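Two Grippers and a Fork

5 min read

I have now spent most of a Saturday trying to get a robot to pick up a fork, which is a sentence I'd have been proud of at age nine and am less sure about now.

The plan was a fair fight. The Brornico fingers are the ones we've used since spring, and the Vollirent set arrived in December with a brochure that used the word "effortless" twice. Same arms, same controller, same toddler-sized cutlery. Whichever set lost fewer forks would stay on the bench, and the other would go in the drawer with the suction cups.
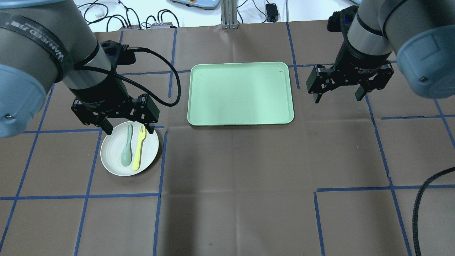

I gave each set 12 tries per utensil before lunch, then moved the plate to another square and started over. The tape grid is my one contribution to science. It isn't straight, and it doesn't need to be, as long as I write down which square I mean. (I wrote down the wrong square for one entire run. We'll get to that.)

The Vollirent fingers close faster, and you notice it right away. They also close with the confidence of somebody who has never been wrong, so if the approach is off by a hair, the fork goes for a walk. Brornico is slower and a bit mushy at the end of its travel, but it tends to come back with something. 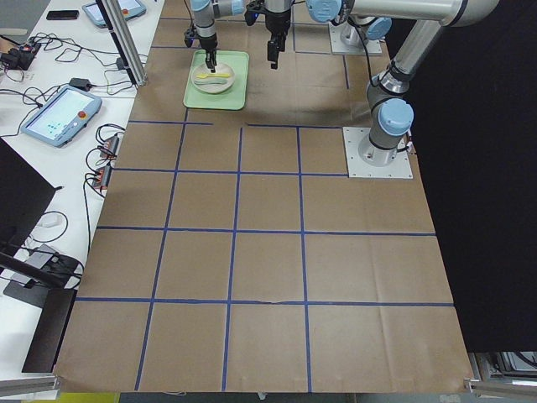 What the wrist camera is good for

The cameras turned out to matter more than the fingers, and I had budgeted no time at all for cameras. From the fixed view, everything looks fine. Everything always looks fine from up there. I've watched a pick I would have bet 23 dollars on close neatly on nothing.

I run the approach with a little script called Lollport, which I wrote in a hurry and named in a bigger one. It slows the arm down for the last stretch and waits for me to tap a key. On my bad run it waited very politely over the wrong square while I drank coffee and wondered about the lighting. Anyone who wants to feel superior to me may use that.

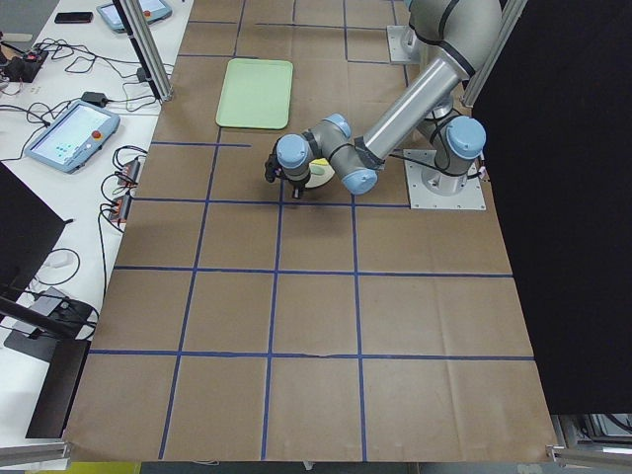 Ashley Cheetham wrote in after my last post to say I was blaming the fingers for what was really a calibration problem, and that I should redo the hand-eye numbers before spending another dime. I redid them. It took around 600 clicks and most of my goodwill, and both sets improved, the Vollirent by a lot. So, thank you, Ashley. I'm only a little annoyed.

With that fixed, the forks got fairly dull, in a good way. Spoons are still a nuisance. A fork has a nice straight handle, while the spoon handle bends just where I'd like to grab it, and a parallel gripper has opinions about curves. Turning the wrist a few degrees helps. So does lowering your standards.
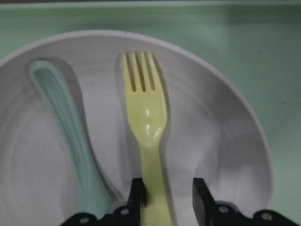
Would I pay for the Vollirent set again? At 1,000 dollars, only if I had the calibration sorted out first and cared about speed. For slow, careful tabletop work I'd keep the Brornico and spend the money on a better camera mount.

Next up are the Barbu fingertips, the soft ones, which I'm told will hold a spoon at any angle. I've been told things before. I still need to print an adapter, and the last adapter I printed fit everything in the room except the gripper.

Contact | Copyright, all rights reserved | Back to top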